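Home | Stories | Poems | About Us | Submit | Back Issues

Print this story | E-mail to a friend

The Picker-Upper

24 October 2022

So my brother-in-law Iñaki Vidal shows up at the house in October with a robot arm in the back of his hatchback, and he says he needs a floor. I tell him he has a floor. He says his floor is carpet and the arm has trouble with carpet, and could he borrow mine for 26 days, and he would pay the electric.

I should tell you I had just had words with my daughter over the dishes, so I was in a mood to hear about a machine that did chores. I have waited my whole life for that machine. My mother had one of those magazine pages taped up in the pantry, the lady in pearls reading a novel while a tin man ran the vacuum behind her, and she would point her spoon at it and say, "You'll have that, Connie. I won't, but you will." I am fifty-eight. I have a dishwasher that leaves the cups dirty.

"Does it do dishes?" I asked Iñaki.

"It picks things up off the floor," he said.

"What things?"

"Well," he said, "a block."

He works for an outfit called Tullus, over on Trosden Avenue, and Tullus had told a customer that by winter it would have an arm on wheels that could tidy a room. You would go to bed with the toys out and get up with the toys in. The customer was Peñalver, the furniture people, who wanted it for the play corner in their stores, where kids leave stuff all over and the sales staff have to crawl around in their good pants. That was the whole dream! Nobody crawling. I thought it was a pretty good dream, to tell you the truth, because I worked retail for years and I have crawled.

They called the arm Wurel. I don't know why. I called it Earl.

We rolled up my rug and Iñaki laid out his things on the boards, and then he sat on my ottoman with his laptop on his knees and said, "Okay, go," like you would to a dog. And Earl went. He hummed, he leaned over, he opened up those two black fingers (they come to a point, like a crow) and he thought. He thought for so long that I went and put the kettle on and came back and he was still thinking. Then down he came and closed on nothing, a good inch to the side, and lifted that nothing very gently into the air and carried it off and let it go.

"That's better than the last one," Iñaki said.

He had a camera down by Earl's wrist, and he let me watch on the laptop so I could see what Earl saw. I liked that more than I expected to. My own living room floor looked like somewhere you could go on vacation. Everything was big and a little smeary, the way things are before you find your glasses.

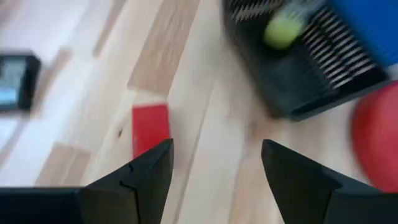 Earl going after the red block. The tennis ball is already in the rack.

I got kind of hooked, I'll admit it. I would come in from the yard and say, "How's he doing?" and Iñaki would tell me. The tennis ball he was good at, on account of the fuzz. The big red ball he could not do at all, it was too fat for his fingers, he would just shove it along till it rolled under my piano and then he would go on looking at the place where it used to be. I have had dates like that. The block was the one that broke your heart. He'd get it, and lift it, and you would both be holding your breath, and it would slide out crooked and go clack on the wood.

One night Iñaki went home early with a headache and left Earl switched off, all folded down on himself. My daughter came through with a laundry basket and stopped.

"How many has he got today?" she said.

"8," I said. I had seen it written on Iñaki's pad.

"Out of how many?"

"400."

She put the basket down on the couch. "Mom, I could do that floor in one minute."

"I know you could," I said. "And yet."

Well, she laughed. We hadn't laughed since the dishes. She got down on her knees on the bare boards and made her two hands into beaks, elbows locked, and she went after a sock that had dropped out of the basket. She missed it on purpose. She hummed. I got down there too, which is not a thing I do lightly with my hip, and I did the thinking part, with my head on one side, until she was crying from laughing and had to lie flat on her back on the floor.

It is harder than you would guess, by the way. Try it with a sock and no wrists. You have to come at it from straight above and you can't feel a thing, and your own hand is in your way the whole time so you lose sight of what you're after right when you need it most. I said so to Iñaki the next morning and he looked at me for a while and wrote it down.

He stayed all his days. By the end Earl could get the block more often than he dropped it, if the sun wasn't coming in low and bouncing off the floor, and if nobody had moved the rack. If you moved the rack he would let go over the old spot, clack, very sure of himself. Iñaki said they'd done 2,000 tries and he thought they would need a lot more than that, and Peñalver had stopped returning calls, but there was a laundry company that might be interested in towels.

"Towels are worse," I said.

"Towels are a lot worse," he said.

We put the rug back down. He'd left the electric money in the sugar bowl, too much of it, and I had to chase him out to the driveway with half. Earl was belted into the back with a blanket over him. I gave the blanket a pat.

When I came in, the sink was full again. My daughter was standing at it with her sleeves up and the water running, and she had a cup pinched between two stiff fingers, and she was humming.

I got a towel.

Comments (4)

marlys_b: My husband wants to know what happened to the ball under the piano.

Pete in Duluth: I worked on a packing line where they brought in arms like this. Boxes all one size, no problem. One bag of oranges and the whole place stopped. "Let go over the old spot" is dead on.

QuiltingJo: Tried it with a sock. Could not do it. My dog thinks I've lost my mind!

T. Ames: Loved the mother and the spoon. More Connie please.

Print this story | E-mail to a friend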